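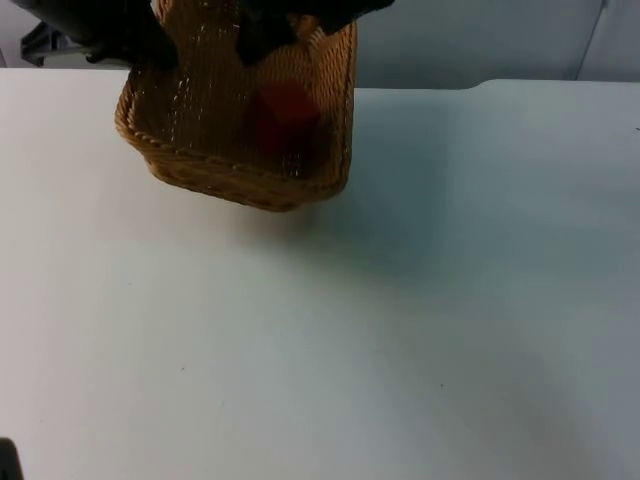
Our library wants to scrap late fees and I'm against it. There, said it. Pindmont branch, the little one beside the pharmacy, and yes I know every library in the country has already done this and I'm a dinosaur. Sixty cents a day was never going to ruin me. Think of a woven basket, like the one in the photo up top, tight rows of strands and a thick braided rim around the edge. The rim holds the rest in. Take the rim off and sure, it's still a basket for a while. Then a strand pops out. Then another. That's a late fee to me. Small, dull, holds the thing together.

The case for dropping them, to be fair. Fees scare off families. A kid loses a picture book behind the couch, mum sees a bill coming, nobody in that house goes back. I beleive that. I grew up in a house a bit like that. We had a stretch of nearly 2 years where we didn't set foot in the place over one atlas. So I'm not heartless about it.

But there's a difference between a bill that grows forever and a small charge that stops. Cap it. Fifteen dollars, done, never goes a cent higher. Free for anyone under 15. Let people work it off or pay in tins for the food bank or whatever. Loads of ways to be kind without telling everybody the due date is a suggestion.

Because that's what happens. My sister's branch over at Vostatbridge went fee free in March and she's still waiting on a gardening book. Eight people ahead of her. Same copy. Someone has had it since before the tomatoes went in and that someone pays nothing, feels nothing, probably doesn't even remember they've got it. Meanwhile the tomatoes are over.
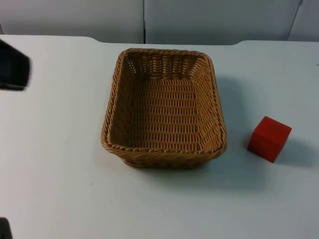
And the people waiting are the ones who can't just go buy it! That's the bit that gets left out. If you've got money you get sick of the queue and order your own. If you don't, you wait. So who is the free-for-all helping, exactly. The person with the book on their nightstand, that's who.

The other argument, that fees cost more to collect than they bring in. Fine, maybe. Parking tickets might too for all I know. I don't want the fee for the money. I want it for the little jab on a rainy evening when I'm on the couch and I think, ugh, that's due, and I put my shoes on and go. Works on me every time. Sixty cents! I'd drive across town to save sixty cents and burn two dollars of petrol doing it.

Also not keen on how it's being sold. The notice on the door says "a more welcoming library for everyone". Nothing on it about shorter hours, or the Arkudel room being locked half the week, or the toilet. You want welcoming, open past five. Open on a holiday once. I know people who've never borrowed a thing in their lives becuase the doors are shut by the time they get off shift, and no amount of forgiven fines gets them in.

Anyway there's a comment sheet at the front desk, under the notices, easy to miss. Fill one in either way. I've done mine, both sides, ran out of room. And if you're the one at Vostatbridge with the gardening book, please, the slot's open all night.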